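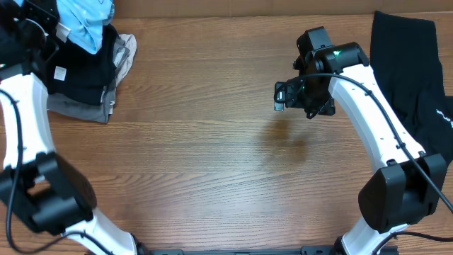

I've owned a little Lendmont stock for a few years now, and I've never seen it jump the way it did on June 3, 2024. Shares opened flat, then shot up once word got out that Pultero wants to buy the company's packaging unit. I read the whole filing at my kitchen table with a cold coffee (yes, all 223 pages of it!). I like a brown wooden tabletop with a nice wavy grain as much as anybody, but mine got buried under printouts pretty fast.

So what's in it? Pultero would pay $396 million, mostly in cash, and take on 2000 workers at the Flurkstead plant. Lendmont boss Nilton Paucar told shareholders the money goes to paying down debt first – music to my ears, after that awful bond sale – and a buyback might come later.

I'm not selling. I'm not buying more either, at least until the August vote. Yaman, the other bidder, still hasn't said if it plans to come back with a better offer.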